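Course notes, Unit 4: Visit to the Gratdale lab

On Monday we visit Gratdale. Please read these notes before. The task in the demonstration is wiping a whiteboard with hand-held grippers.
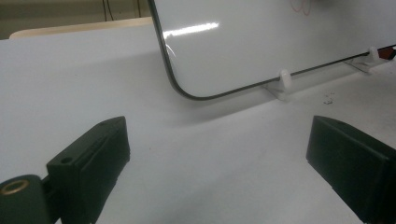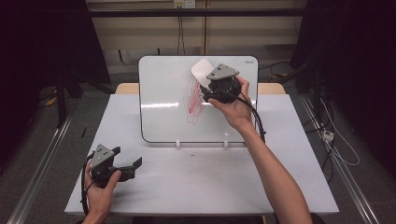
Small white holders at the bottom edge keep the board standing in both pictures.

Why do we begin with a person's hands?
The person shows the motion first, and the robot learns from many such recordings. The Wurnley set has over 900.

Bring your Unit 2 worksheet.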